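Skollmont 推出 Fomidine Nano:更小的板子,接口一个没少

还在为外壳里塞不下开发板发愁的朋友有福了!开源硬件团队 Skollmont 本月放出了 Fomidine 系列的新成员 Fomidine Nano。面积比上一代缩小了 35%,重量也跟着降下来,而大家最喜欢的那些板载功能,包括锂电池充电管理、microSD 卡座、实时时钟和一颗可编程的彩色 LED,全都保留了下来。

先说核心部分。Fomidine Nano 仍然采用 3.3V 供电的 32 位单片机,引脚定义和老款兼容,所以以前写的程序基本上换个板型选项就能重新编译。USB 口这次终于换成了 Type-C(等了好久!),插上电脑就是一个标准串口,不用再装驱动。板子背面多了一排半孔焊盘,可以像贴片模块一样直接焊到自己画的底板上,做小批量产品的人应该会很高兴。

负责这块板子布线的工程师 Ataahua Baxter 说,最难的地方在电源。“老款的电感和电池接口占了整整一个角,我们把它们挪到了背面,又重新走了三遍地线,才把模拟输入的噪声压到和原来一样的水平。”她在项目日志里贴了每一版的布线图,连画错的那一版也留着,对正在学画板子的读者来说很值得一读。

功耗方面也有进步。新板在深度睡眠时的整板电流是 40 微安,用一块 200 毫安时的小电池就能给一个隔一阵才醒来上传一次读数的传感器节点供电。唤醒可以靠实时时钟,也可以靠任意一个外部引脚,示例代码里两种写法都有。老款上那颗常亮的电源指示灯也改成了可以用焊盘跳线断开,以前得拿烙铁把它拆掉才行,用过的人都懂。

软件上,Skollmont 同时更新了自家的 Dufour 函数库。新版加入了非阻塞的 SD 卡写入,记录数据时主循环不会再卡住;LED 的颜色渐变也从原来的一大段代码缩成了一个函数调用。库里附带的几个例子都很实用:温湿度记录仪、可以别在背包上的骑行尾灯,还有一个用加速度计控制音高的小乐器,演示视频里那个声音真的很上头。

第一批共生产了 2,000 片,其中一部分已经留给了 Prurkholm 创客空间的入门课程。课程由 Rhonda Leclerc 主讲,从点亮第一颗灯讲起,最后每位学员都会做出一件能戴在身上的电子小玩意。她很看重新板的尺寸:“以前缝在袖口上总是鼓出来一块,现在藏在一枚大纽扣后面就行。初学者看到自己的作品能正常穿出门,那种兴奋劲儿完全不一样。”课程讲义会和板子的资料放在同一个仓库里,想自学的读者可以直接下载。

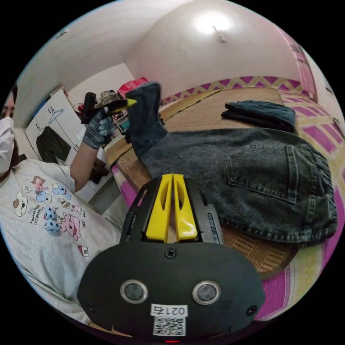 机身后部贴有“0214”标签和二维码,底部亮着红色指示灯

硬件设计照例全部开源。原理图、PCB 文件和物料清单都已经上传,外壳的三维模型也有两个版本,一个带挂绳孔,一个可以用螺丝固定。自己打样的话要注意,板厚请选 0.8 毫米,选厚了 Type-C 座的定位脚会焊不牢。另外,老款的扩展板可以继续使用,不过需要一块小转接板,转接板的文件同样在仓库里。

Fomidine Nano 现已在 Skollmont 网店上架,有焊好排针和不焊排针两种可选。团队还在准备一款同尺寸的无线扩展板,可以直接叠在 Nano 上面,目前正在调天线,预计一月开始公开测试。想参加测试的读者可以在项目论坛的置顶帖里留言,写明打算拿它做什么。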